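Bassey Three-Drawer Sideboard by Flundoritz

If your dining room has one wall that never quite looks finished, meet the Bassey! It's a long, low sideboard with deep drawers on the left and a double cupboard on the right, tall enough inside for serving bowls and that big soup pot you only use in August. 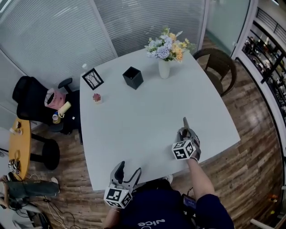
The drawers close softly, even when they're full of silverware, and the shelf moves up or down without tools. We love the oiled oak — it gets a little darker and warmer every year. Zainab Ekwueme drew the Bassey for our Claltusdale workshop, and her rounded corners are so nice to walk past. 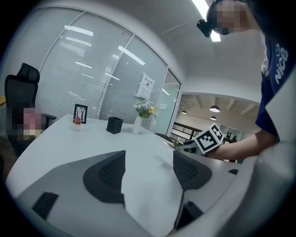
Small black frame with a print of bare trees, on a white round table.

Height: 652 mm
Drawer depth: 300 mm
Finish: clear oil or Nurasska gray
Legs come separately and screw on by hand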